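21st March
Cristóbal Toledo and Abelardo Lucero

4. Furniture in the hallway

4.1 What the plans show and what they leave out

The Werberg houses were sold from plans that gave the hallway a length and a width and nothing else. Bedrooms were drawn with beds in them, and the dining area had a table with chairs pushed in, but the hall was left blank in every sheet we found. The Borkeo sales booklet of 1967 treats it the same way. Its text mentions the hall once, in a sentence on how the bedrooms are kept apart from the noise of the kitchen.

The people who moved in did not leave the hall blank. In the 23 households we interviewed, hall furniture came up early and often, usually before we had asked about it. Residents spoke of a table where mail was put down, a chair that held coats, a cabinet that had come from a parent's house and would not fit anywhere else. Several described moving the same piece back and forth for years between the hall and the living room. One woman had kept the receipt for hers and brought it out to show us, and it was dated October, the month after the family took the house.

We had expected storage to be the main reason for this furniture, and it is certainly one of them. The Werberg plan has a single hall closet, and it is shallow enough that a winter coat on a hanger rubs against the door. But storage does not account for what was put on top. Bowls, lamps, runners, framed pictures and clocks were all mentioned, and most of them hold nothing. Residents were quite clear that the hall was the first part of the house a visitor saw and had to be furnished like a room.

4.2 Width and passage

The usual complaint about hall furniture is that it gets in the way. A table 24 inches deep takes a large share of a narrow hall, and builders' manuals of the period warn against it. We looked at the question through the interviews, and compared the manuals' advice with what residents had told us about where they put things.
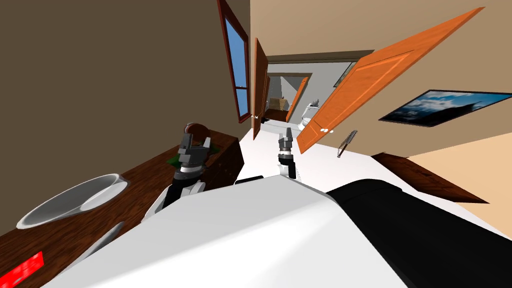
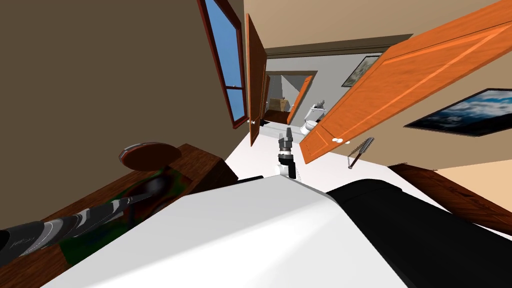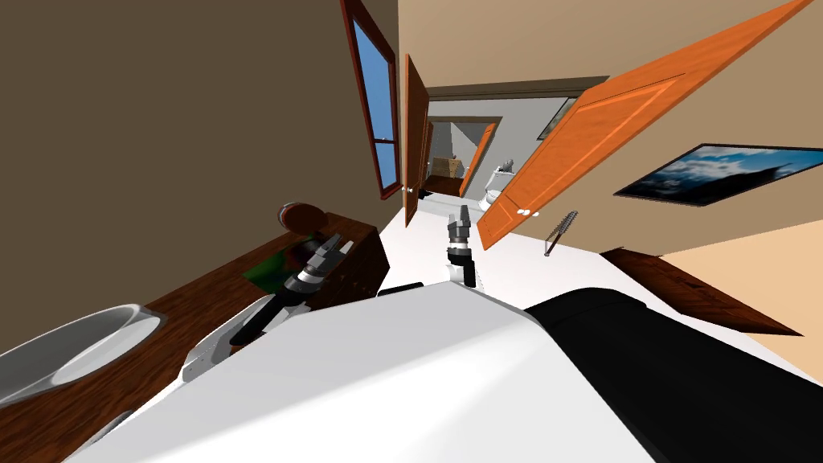
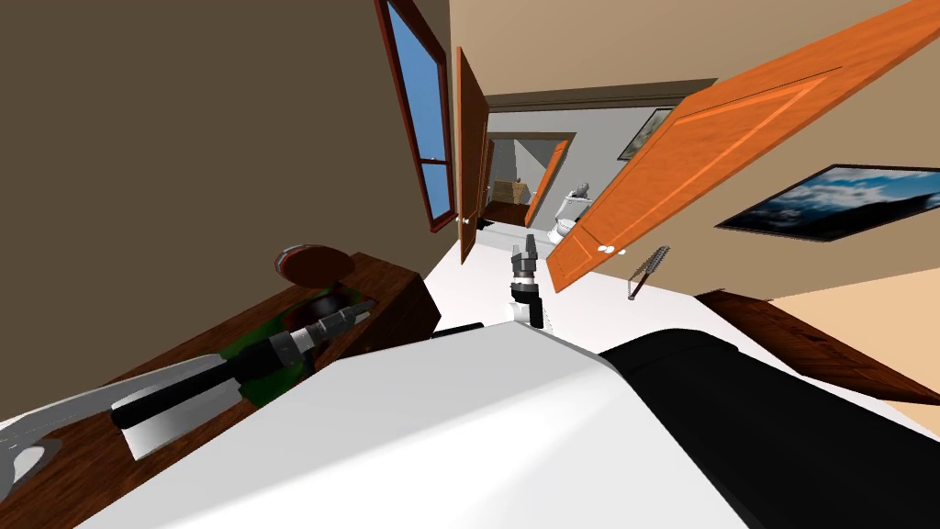 Figure 6. Four rendered views of a furnished house interior. All show wooden furniture on the left.

Residents rarely called their furniture an obstacle. They had learned which side to walk on, and they turned a shoulder at the table without thinking about it. The trouble came when something large had to go through. Mattresses, refrigerators and, in two households, a hospital bed could not be brought in until the hall had been cleared. The family with the longest hall in the sample took a bedroom door off its hinges for the same reason and never put it back.

Children changed the arrangement more than moving day did. Tables with square corners went to the garage when a child began to walk and came back several years later, sometimes to the opposite wall. Older residents made the reverse change. A solid table at the right height gave them something to steady a hand on between the bedroom and the bathroom, and two of them had picked a heavier piece for that purpose – one of them against the advice of her son, who wanted a rail.

4.3 Comparison with the Serkent plan

The Serkent houses were built later and have a wider hall with a niche near the front door. The niche was meant for a table and was labeled that way on the drawings. In most of the houses we visited it held something else, such as shoes, a vacuum cleaner or a dog's bed, and the table stood farther down, opposite the bedrooms, where the plan shows a bare wall. Residents gave different reasons. Some said the niche was too dark, others that a table there was bumped by the front door.

Feng, the firm that drew both plans, moved the niche in its next set of houses and then dropped it. We have not found any letter or memo that explains the change, and the office files for those years are incomplete. The later sheets go back to the blank hall.

What can be said from the interviews is limited by memory. People were asked about arrangements that in some cases were several decades old, and two members of one household placed the same cabinet on different walls. Where accounts differed we kept both – they are marked in the appendix – and did not use them for the comparison of widths in Section 5.

Related items

The hall closet in the postwar tract house
Sales drawings and the furnished room: the Borkeo booklets
Front doors and side doors in Serkent
Keeping and moving inherited furniture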